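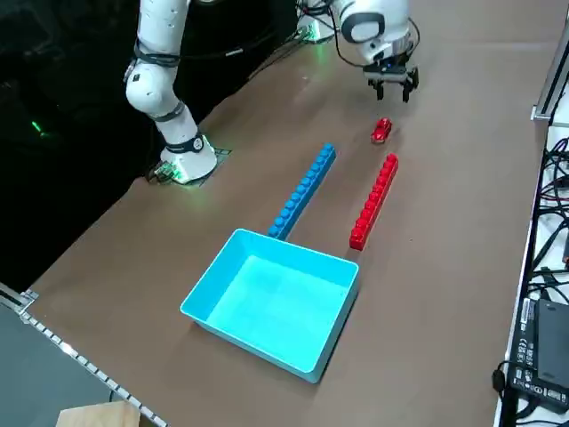 Start position for the pickup task: car, two bricks, empty bin.

Teleop demos: the car gets dropped, the bricks don't

Asked by Warrick Doolan

I'm recording demos by remote control for a simple task. Pick up each item, put it in the turquoise bin, go back to start. I have 219 episodes so far. After training, the arm does fine on the long bricks but closes too early on the red toy car and misses. Do I need more demos, or different ones?

3 answers

Maxine Baxter
Different ones first. Play back your car grasps and watch the last second before the gripper closes. When I had this, I was closing while still moving down, and the policy copied me. I re-recorded 18 episodes with a short stop above the part and another stop before closing, and threw out the worst of the old ones. Also move the car between episodes. If it always starts near the red brick, the policy may be using the brick to find it.

Quinlan
more data. i did 5 hours and it sorted itself out

Tultlow
Check your camera delay too. Mine was 11 frames behind the arm - you don't feel it on a big part but a small one shows it right away. Fix that before you record anything else, or the new demos will have the same problem.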